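Yurt two-arm kit - trial at Fevcombe
Progress report no. 2, October
To: Nanna Fogh, Westbridge small equipment fund
From: Ona Rimkutė

Nanna - short one this time, sorry, am writing between sessions. Full log to follow with the invoice.

Where we are
Kit delivered, both arms mounted, software licence sorted after the second phone call. Hnat Yurchenko did most of the set-up. The manual says one afternoon. Took us two days, mostly cables and a table bracket that came with the wrong bolts. Supplier sent new ones, no charge.

Logged runs so far: 576. Target for the whole trial is 3000, so behind, but the first weeks were always going to be slow.

Soft packaging
This was the bit you asked about. Rigid boxes were done in report 1 and are fine. Cartons, bags and so on are harder as the shape is never the same twice.
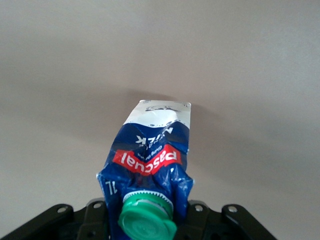 Photo: H. Yurchenko / Fevcombe trial

Milk cartons: 132 runs. We use squashed ones on purpose, one litre, screw cap. Best hold is at the cap end with a finger either side, carton upside down. Gripping the body is poor, it folds and slides. The wrist camera view is good enough to judge the grip from, which saves walking round the table every time. Shiny creases do confuse the supplied detection software though. Raised with supplier, they say a fix is in the next update. No date given.

Snack bags: 75 runs, too early to say much. Mal-soon Baek is on these. Her feeling is that standing the bag in a cup helps and we shuold keep doing it.

Two arms together
Tray work started. Both arms run from the one controller and the handover routine is in the kit as sold, no extra to pay. It works but is slow, and one arm spends a lot of time waiting for the other. Ekrem Çınar is rewriting the order of steps. Mug stand tasks are next on the list, not begun in earnest.
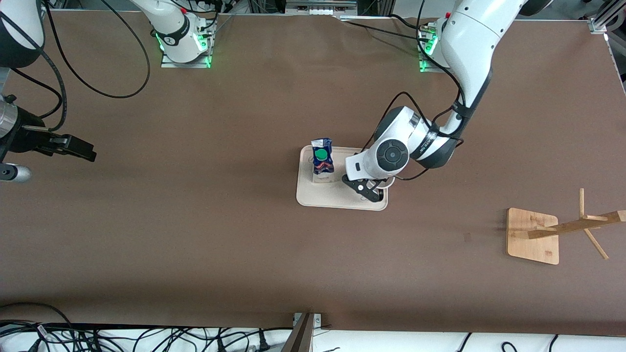
Left arm down at the tray, bag and cup beside it, mug stand to the lower right.

Kit itself, good and bad
Good - arms are quiet, status lights at the base easy to read from across the room, fingers swap in a few minutes.
Bad - cable management. There isn't any realy. Clips supplied are too small and the ledge is a mess. Spare fingers are dear. Help line only open mornings.

Money
Within budget. Small underspend on travel, as the Derkthorpe visit was put back. Would like to move it to spare fingers and decent cable trunking if you agree - need a yes or no before the end of the month.

Next
Finish bags. Start mugs. Re-run cartons once the update lands. Derkthorpe want to see the kit before they decide on their own, so Hnat will host them here instead of us going there.

Risks: update slips. Run total slips with it. Ekrem away for a fortnight, Mal-soon covering.

Ring me if anything unclear, mornings best.

Ona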